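Course Handout 6: Collecting Grasp Examples
Sirholm Robotics Teaching Lab
January 11, 2021

Read this before your first session at the bin. The reading from Mitsotakis-Vlachou, chapter 2, covers the learning side. These notes cover where the examples come from and what makes a set of them usable.

What one example contains

An example is one attempt to pick something up. For each attempt we store a picture of the bin before the arm moves, the pose the arm was sent to, and a label, success or failure. The label is set by whether an object is still held after the arm has lifted clear. Both kinds of label count. A model trained only on good grasps has no way to learn which poses to avoid, and it will score almost every pose highly.

The full set for this course is 4,000 attempts, shared across all groups. It was started in November with the Hullitz logging program, and your attempts are added to it. Use the same program and do not change the field names. Files with renamed fields are skipped when the sets are merged, and the program gives no warning.

Choosing and placing objects

Pick objects that differ in shape, surface and stiffness. Clear and shiny items are hard for depth sensing, and soft items change shape when squeezed. Keep both in the mix. If they are left out, the test results look better than they should.

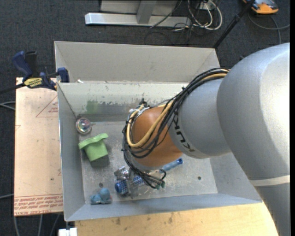
Figure 1. KUKA arm reaching into the metal bin. Objects on the bin floor include a round lens or magnifier, a small soft toy and a light green plastic piece.

Scatter the objects before each block of attempts and leave them where they land. Do not line them up or turn them to an easier side. Objects against a wall or partly under one another should stay that way. The model has to meet these cases in training if it is going to handle them later.

Running a block

Check that the bin is clamped and has not shifted. If it has moved, repeat the calibration before logging anything. Watch the cables at the wrist during the first few attempts and stop the arm if they catch.

Change the object set after every 4 blocks. Write the set name in the log, along with any attempt you stopped by hand. Stopped attempts are marked "void" and are not counted as failures.

Splitting the data

Split by object, not by attempt. If the same toy appears in both training and test data, the test score mostly tells you how well the model remembers that toy. The Nonel split file lists which objects are held out. Leave those out of your training blocks.

To hand in: your log file, your object list, and one page on the failures you saw. Group the failures by cause where you can tell the cause, and say so where you can't.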